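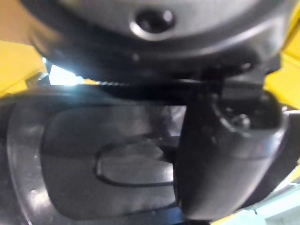
Housekeeping Practice, Unit 2: Clearing and Resetting a Room
Instructor: Urmila Solanki, Room 353

Students shall begin with the surfaces and leave the floor until last. Items are sorted by place of storage — shelf, drawer or cupboard — before any are put away. Cloths are folded in thirds with the edges turned inward.

Items with no assigned place go in the holding tray and are entered on the unit sheet.

Reading: Makris, "Order of Work," chapter 2. The written summary (100 words) is due to Ms. Solanki before the January practical. Late summaries require the approval of Yulan Lu.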